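The luggage repair shop at Gindley takes in hard-shell cases through a side door and soft bags through the front. The division is practical. Soft bags go to the sewing benches upstairs, and hard shells stay on the ground floor, where the presses and the wheel stock are kept. The woman who runs the ground floor has worked there for 11 years and asked that her name be left out, on the grounds that customers would start asking for her.

We spoke in August, which is the peak month for wheels.

"Wheels first, then handles, then zippers, then shells," she said, when asked to rank the faults that come in. "Locks are a separate matter. Most lock jobs are a forgotten combination, and I don't log those as repairs."

A wheel failure usually begins at the bearing. Grit gets past the seal, the bearing runs dry, and the wheel drags until the tread develops a flat. By the time the owner hears it, the axle has often worn an oval in the housing. If the housing is riveted to the shell it can be drilled out and replaced. If it is molded as part of the shell, the shop fits a repair plate on the inside, which costs the customer a small amount of packing depth.

"People bring me one wheel and ask me to match it," she said. "I'd replace the pair. A new wheel beside a worn one makes the case pull to the side, and then the new one wears out early as well."

Shell material determines most of what follows. Polycarbonate flexes under load and springs back, and a dent in it can frequently be pushed out by hand after gentle warming. ABS is stiffer and cheaper, and it tends to whiten at a bend before it cracks. A blend of the two falls somewhere in between. She does not trust the label inside the lining and prefers to press a thumb into the middle of the lid.

The molded ridges on many lids are structural. A flat sheet of a given thickness bends easily across its width, while the same sheet formed into ridges resists bending along their length. Thinner material can then be used for the same stiffness, and the case comes out lighter. Ridges also take the scuffing, leaving the grooves between them clean.
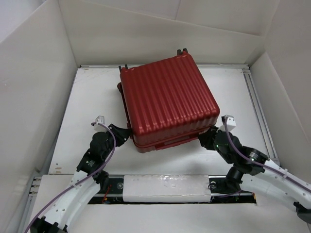 Cracks are treated from the inside. The lining is unzipped or unpicked, a hole is drilled at each end of the crack to stop it from spreading, and a patch is bonded behind it. The shop uses a two-part adhesive sold under the name Zultar, which needs a full night to cure under clamps. The outer face is then filled and sanded. On a textured shell the repair will show, and customers are told this before they pay.

"Gloss is worse," she said. "On gloss I can get the color right and you'll still see it from across the room, because the reflection breaks at the patch."

Telescoping handles are repaired by substitution. The tubes are nested, with a spring pin at each stage, and the pins are released by a rod running down from the button in the grip. When one side sticks, the usual cause is a bent tube. She has tried straightening them and has stopped. A straightened tube goes down once or twice and jams again, generally at an airport.

The shop keeps two handle systems in stock, Selis and Hoani, in several lengths. Neither fits every case. The measurement that matters is the distance between the centers of the two posts, and a customer writing in for an estimate is asked to send that figure along with the extended length.

On zippers she was more forthcoming. A slider that no longer closes the teeth behind it has worn open by a fraction of a millimeter, and replacing the slider alone will solve the problem in most cases. A torn tape is a bigger job. On a hard case the tape is stitched through the rim of the shell, and the new one has to follow the existing holes.

"If you make new holes, you've made a perforated line," she said. "It'll tear there like a stamp."

Asked how far a case should be filled, she said that the zipper should close with one hand, and that anybody kneeling on a lid is shortening the life of the corners. She also recommended storing cases standing up, empty, with the handle down, and away from a boiler or a sunny window. Lubricant should be dry silicone, used sparingly on the tubes. Oil collects dust.

The shop charges $30 for an inspection and takes that off the bill if the work goes ahead. Some cases are turned away at this stage. A shell that has split through a corner is one of them, as is any case with a rim so distorted that the halves no longer meet.

"I'll take the wheels off it, if they're decent, and the handle," she said. "Then I ask if they want the lining pocket emptied. There's usually a charger in there."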